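Relabeling day (or, what I did with my whole week)

1 Feb 2022

So the new training runs for Umar finally finished last night, and I've been grinning at a spreadsheet ever since! If you missed the last post, we've been trying to teach it to deal with soft stuff, meaning anything that never lies the same way twice. Cups were easy. Laundry is awful.

Our old method was to copy the whole motion from start to finish. We had 714 demos, all recorded in the Vurnadville lab, and the policy learned to make very confident grabs at places where the cloth used to be. Nevzat Gündoğdu kept saying we should chop each demo into short pieces and have the model pick a new grasp point after every piece, and I kept saying that sounded like a lot of relabeling. It was. It took me six days and most of a jar of peanut butter.

For testing we stuck to the sofa, with one gray garment bunched up on the seat and both hands coming in from the sides. I like this setup because gray on gray is mean to the vision part — if it can find an edge in all those wrinkles, it can find one anywhere.
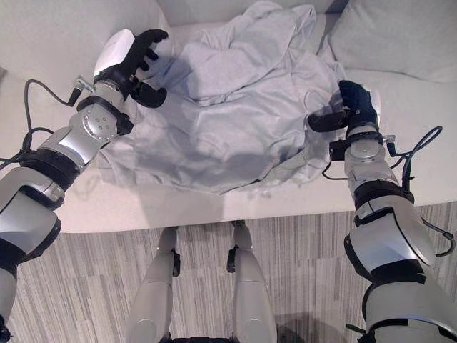
What the numbers say

The chopped-up version got a usable two-handed grip in 70 percent of trials. The old one never made it to half, even on its good days. Most of the misses now come from the thumbs closing too early, so the fingers end up with a pinch of nothing.

I still want to try it on Mesex, which has shorter arms and a much worse attitude. Ertürk has offered us their test room for six weeks, so that's next, once I've fixed the thumb timing.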